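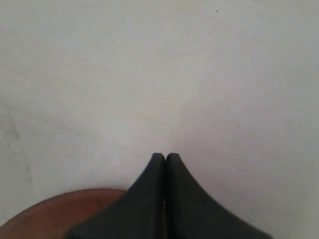

Gel base coat lifting at the cuticle after 5 days

Forum: Nails at Home > Gel and Builder
14 replies shown oldest first

tansyrow
Joined: January
Posts: 100

I've been doing my own gels since winter and I can't get past day five without the edges coming up near the cuticle. Free edge is fine, sides are fine. It's only the back, mostly on both thumbs and the right index finger.

What I do now: push back cuticles, file the shine off, wipe with alcohol, Otness base, two coats of color, Otness top. Cure 60 seconds each in the lamp that came in the kit. I'm not soaking my hands or doing dishes without gloves. Any ideas before I buy a different base?

marblequeen_jo
Posts: 392

You're probably getting base on the skin. Leave a hair of space all the way around and clean up with a small flat brush before you cure. Once it's cured on skin it will lift no matter what brand you use.

pdxpolish

I agree with Jo on the flooding, but I'd look at the prep too. Pushing back isn't the same as removing the thin dead stuff stuck to the plate. Use cuticle remover, wait as long as the bottle says, scrape gently, wash your hands, then dry them well. Do it the night before if your nails tend to hold water.

tansyrow

I've never used a remover. I thought pushing back took care of it. Is the Astcombe one okay? The drugstore near me has it.

pdxpolish

Astcombe is fine. It's a bit runny so put it on one hand at a time.

lacquer_lou
Posts: 258

I'm going to disagree with most of this. I had the same problem with Otness base on thumbs only, and it was the curing. If you put your whole hand in a small lamp your thumbs sit sideways and the light hits them at an angle. I do four fingers, then both thumbs together flat. Lifting stopped on the next set and I changed nothing else.

marblequeen_jo

That explains thumbs. It doesn't explain the index finger.

lacquer_lou

It could if she's right handed and picks at things with it. I didn't say it was the only cause.

marblequeen_jo

Fair enough. I'd still fix the skin contact first. Apart from the lifting, uncured or half cured gel on skin is how people end up allergic, and you don't get to undo that.

Fatos Kos
Nail tech

Both of you have a point. I see cuticle lifting from poor prep more than from anything else, but thumbs should be cured separately in any small lamp. Two more things to check. First, use the lamp the gel maker recommends. Kit lamps vary a lot and a gel can feel hard on top and still be undercured underneath. Second, don't over-file. You only need to take off the shine. If the nail feels thin or warm while you file, stop.

If your skin gets itchy or red around the nails, take a break from gel altogether and see a doctor.

tansyrow

No itching so far. The base and the lamp are from different companies, so I'll check that. I'd rather not buy a lamp if I can help it, but I will if that's the problem.

kettlebird

Has anyone tried the Rojanasak rubber base? I switched because my nails bend a lot and the regular base kept popping off. I get over two weeks now. It's thick, so you need a thin first layer scrubbed in and then a second one.

pdxpolish

I tried it and didn't like it. It kept running into my sidewalls. If someone is already flooding the cuticle I wouldn't hand them a self-leveling base.

kettlebird

It only runs if you use too much. Do one nail at a time and flash cure for a few seconds.

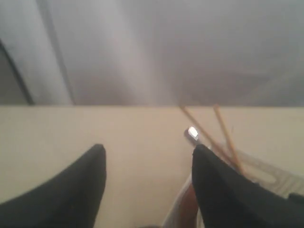 tansyrow
Edited 2019-11-30

Update on the set I did after reading this. I used the Astcombe remover the night before, kept the base off the skin, and cured my thumbs on their own. I also bought the lamp Otness lists for its gels. Day nine and the only lifting is a small spot on the left thumb. I changed everything at once so I can't tell you which part did it.

lacquer_lou

Thumb again. Are you keeping it flat the whole time?

tansyrow

I think so. I'll watch it on the next set. I have a Zarkmont glitter I want to use and I don't want to soak that off early.

marblequeen_jo

File the top coat and most of the glitter down before you soak it, or you'll be there all evening.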